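## 4. Reading the letter columns

When we began this project, we thought of the letters page as a kind of bonus, something to dip into once the real work of reading the comics was done. We were wrong about that, and happily so. Anyone who has spent a winter with a long run of *Castport* knows how much of the series lives in its back pages, where readers argued over costumes, begged for the return of minor villains, and scolded the editors for getting a street name wrong. Our sample holds 782 letters, taken from the first 100 issues, and we read every one of them at least twice (some of them a good many more times than that, because they are very funny).

The letters were sorted by hand. Vlastimil Oravec and Svitlana Chornovol each made a first pass on their own, marking every letter for its main concern, and then sat down together to compare. They disagreed most over letters that praised the art in one breath and complained about the plot in the next. We let such letters carry two marks, though it made the tables in the appendix a little untidy.

What struck us early on was how closely these readers looked at small things. The writer's big turns, such as the death of the harbor master or the long story set in Bavcombe, drew plenty of mail, of course. But the steady, month-in, month-out correspondence was about clothes, lettering, the shape of a lamp, the number of buttons on a coat. A reader who signed herself only "Faithful in Castport" — we assume a joke, the town being made up — wrote in 10 separate times about the hero's civilian wardrobe. She had strong feelings about hats.

It would be easy to treat this as fussiness, and earlier writing on fan mail has sometimes done so. We would like to be kinder. A monthly comic gives its readers a few minutes of story and then a long wait, and in that wait they go back over the panels with great care. The details are what they have to live on until the next issue comes.

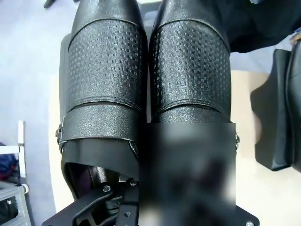

*Castport, November*

**Figure 3.** Black leather dress shoes with a textured panel across each vamp, bordered by stitching.

The dateline is the one that heads the letters page in issue 41, and it deserves a word of its own. From the very first issue, the editors set the name of the fictional town and the month at the top of the column, as if the mail were being answered from a desk just down the road from the characters. Readers took up the game at once. Many dated their own letters from Castport, or from Bavcombe across the bay, and a few went so far as to complain about the weather there.

Issue 41 is also where the column changes its tone. Until then the replies had been short and rather stiff, signed with nothing but the word "Bang," which was the house name shared by whoever happened to be on duty. From this point on the answers grow longer and friendlier, and the person behind them begins to admit mistakes, tease the regulars, and ask questions back. Marichka Dmytriv, who read the column in order for us, noted the shift before any of us had looked at the counts, and we think she was right to trust her ear. Letters that speak directly to Bang, by name, become much more common in the issues that follow.

We can't say for certain who was writing the replies. The publisher, Emeris, kept no list of column editors that we were able to find, and Nazar Dmytriv's search through the printed credits gave us several possible names and no firm answer. Yaroslav Savchuk has suggested that the change in style may mark two people sharing the work, one of them fond of semicolons and the other not, and we find this a pleasant idea, although the sample is too small to press it very hard.

Section 5 turns from the letters themselves to the stories printed beside them, and asks how often a reader's complaint was followed by a change on the page.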